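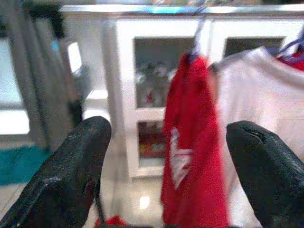 *Thanakorn Rungrueang*

Rilside lost 2-1 at home to Lekia, and I've been trying to work out why it bothers me more than the bigger losses did. I watched from the far side, near the corner flag, where the seats are cheap and you can hear the fullbacks yelling at each other.

The first half was fine. We kept the ball well enough and scored from a short corner in the 24th minute. Pasaribu took it, got it back, and put a low cross into the six-yard box that went in off a defender's knee. The announcer gave it to Pasaribu. The league site has it down as an own goal this morning, so I guess he can stop celebrating.

What I didn't like was how deep we dropped after that. Lekia had done nothing until then, and we gave them the middle of the field. Their number 8 had time to turn every time he got a pass. He hit the post in the 38th minute from a long way out, and nobody was within five yards of him when he shot. A team that gets a warning like that should change something at the break. We came out with the same eleven in the same shape.

The tying goal came from a throw-in. I've seen us give up that same goal at least three times this season. Long throw, flick at the near post, and a man standing alone at the back. Our keeper had no chance with it. He did well on two other shots that would have ended the game sooner.
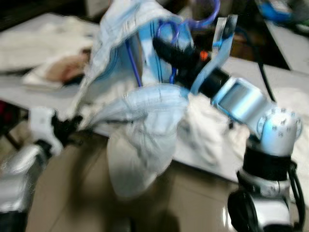 After that it was just a matter of waiting. We made our first change with fifteen minutes left, and it was a defender for a winger, so the plan was clearly to hold on for the point. Pasaribu ended up alone up front, chasing long balls with his back to goal. He's five foot seven. Lekia's winner was a free kick from the edge of the box that took a small bounce in front of the keeper and went under his arm. I thought the foul was soft, but I was at the wrong end to judge it.

The crowd was 779, which is decent for an August evening game. The Kivent Cup starts next month and we drew an away tie in the first round, a long bus ride for a game we'll probably treat as practice. I'd like to see the younger midfielders get a full game there. Two of them have been on the bench since preseason and haven't played more than ten minutes.

I posted a short version of this on the supporters' board last night and got a few answers. Most people blamed the free kick. I still think the game was lost between our goal and halftime, when we stopped pressing. 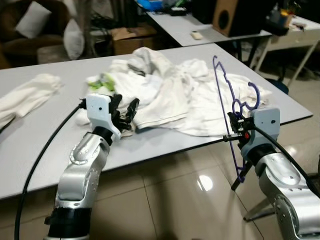
Marek wrote that I was being too hard on the coach, that we have one healthy striker and a back four that gets tired after an hour, and that sitting on a lead is the only plan we can afford until somebody comes back from injury. He also thought the number 8 was the best player we've faced this year.

He's right about the number 8. On the rest, I'd say the back four got tired because it spent an hour defending. I'm going to the next home game either way, and I'll probably sit on the other side this time, closer to the benches.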